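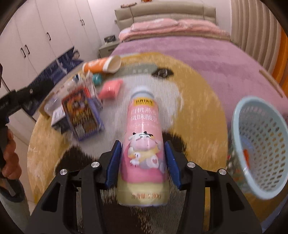

A pink plastic bottle of yogurt drink, marked 230g.

Home | Science | Food and Farms | Maths | Glossary
Category: Food and Farms

How milk becomes yogurt

Yogurt is milk that has been fermented. Fermentation is a process in which very small living things, called microbes, change one substance into another. The microbes in yogurt are bacteria. They are too small to see without a microscope.

Milk contains a sugar called lactose. The bacteria take in lactose and release lactic acid. Lactic acid has a sour flavour. It also changes the proteins in the milk, most of which belong to a group called caseins. In fresh milk, caseins float in tiny clusters that stay apart. In acidic milk, the clusters join up and form a net. Water and fat are held inside the net, so the milk thickens.

At the Wallell dairy, milk is first heated to 92 degrees Celsius. This kills unwanted microbes and unfolds some of the other proteins, called whey proteins, so that they stick to the caseins. The milk is then cooled to 43 degrees and the starter culture is added. Starter culture is the name for the chosen bacteria. If the milk were still at 92 degrees, the starter culture would die.

The tank is kept warm for several hours. Demyd Yatsenko, a technician at Wallell, measures the acidity on the pH scale. A lower pH means more acid. Fresh milk has a pH near 6.7. When the reading falls to 4.6, the tank is cooled and the bacteria slow down.

Spoonable yogurt is often left to set in its tub. Drinking yogurt is stirred, which breaks the protein net into small pieces, and then it can be poured. Fruit or flavouring may be mixed in before bottling.

The weight on a label is the net content. It covers the food only and leaves out the bottle and lid.

Words to know
Casein: a group of milk proteins.
Culture: bacteria grown for a purpose.
Whey: the thin, watery part of milk. It sometimes collects on top of yogurt and can be stirred back in.

Written by Yi-an Jin. Last checked 26 August 2020.

Contact us | Copyright Pestgate Learning | Back to top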